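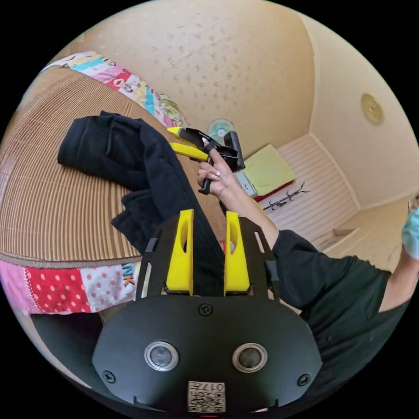
Fig. 8. A black garment on the woven mat.

Home | Guides | Care | Contact
Filed under: Pultesura home guide, bedroom
Last updated: June

4. Folding on the mat

A woven mat makes a wonderful folding table — firm, smooth and right at hand! Leave it on the bed, over the quilt, and work from the side you can reach best.

1. Empty all pockets and close any zippers.

2. Shake out one piece at a time and lay it on the mat. Crumpled is fine for now.
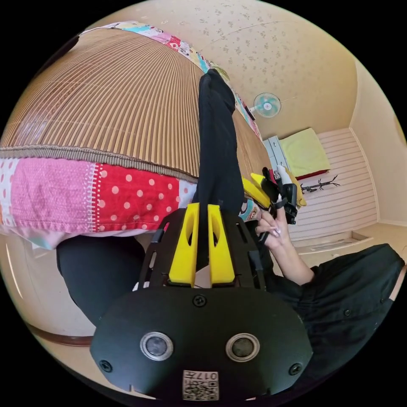 3. For trousers, put one leg over the other and line up the seams. Smooth from the waist down with a flat hand.

CAUTION: Lift clothes off the mat, don't drag them. Buttons can catch in the weave.

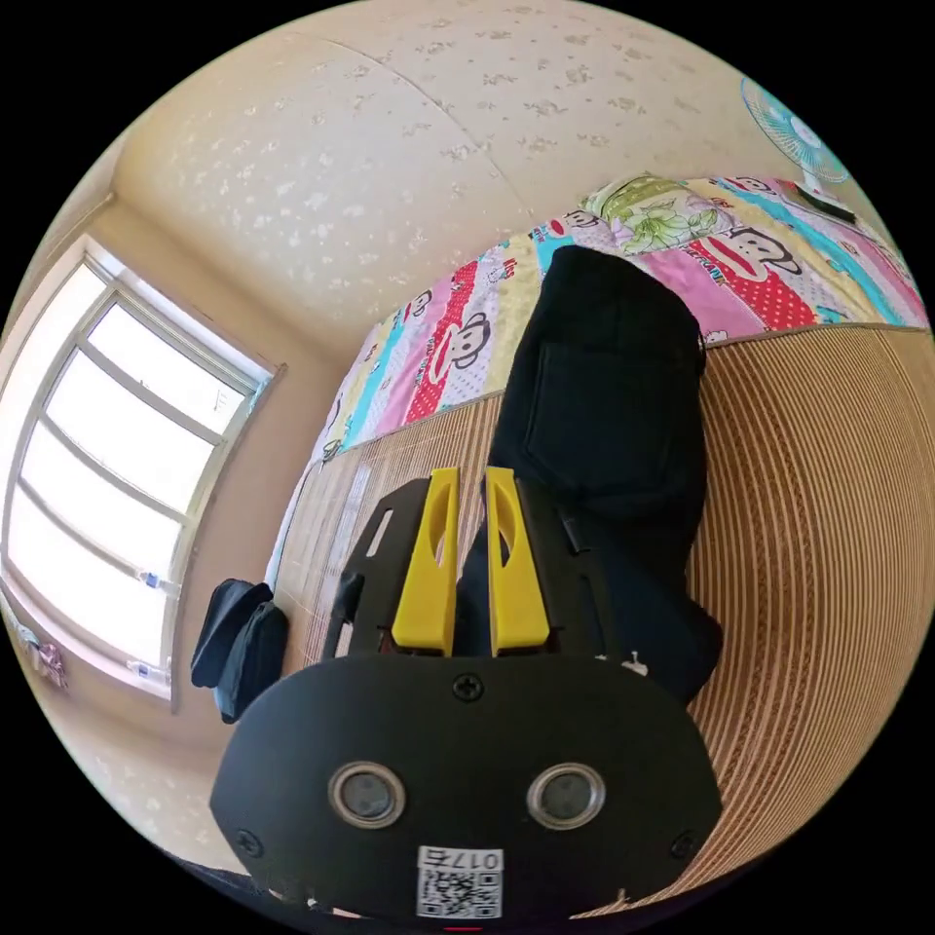
Fig. 9. Black trousers folded lengthwise, back pocket showing.

4. Bring the hems up to the waist, then fold once more if your drawer is shallow.

5. Pick up soft pieces by a thick part of the fabric, and let the rest hang free for a moment before you set them down again.

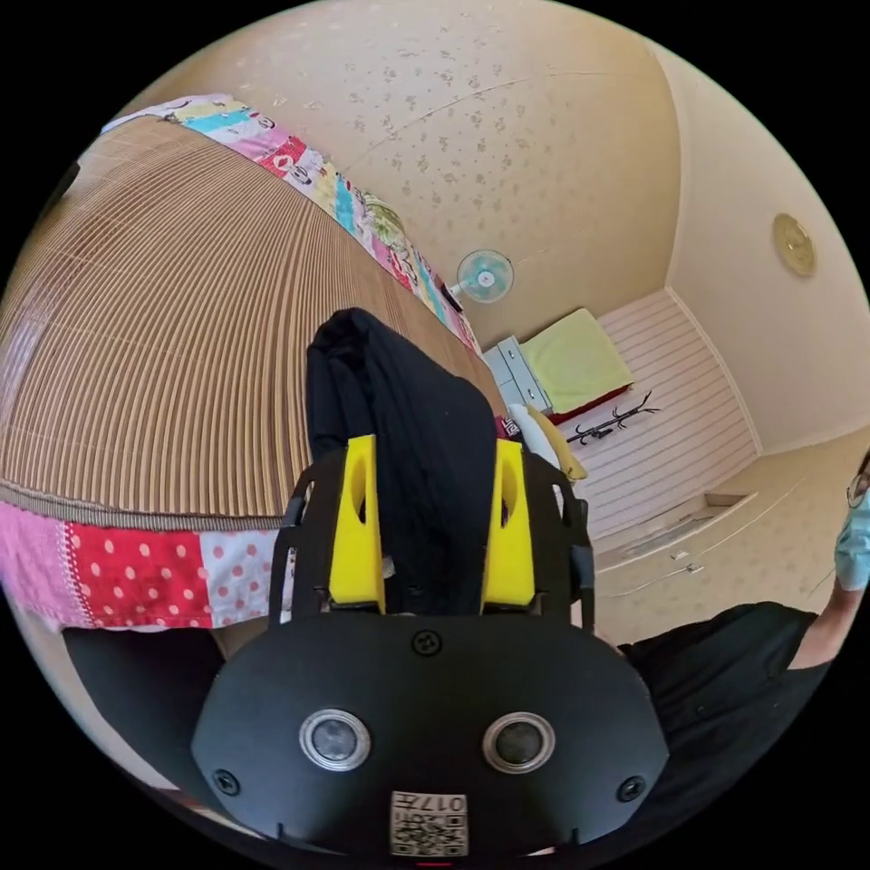 Knits love this, and you'll feel the folds loosen as you go. Stack them no more than eight high, with the heaviest at the bottom.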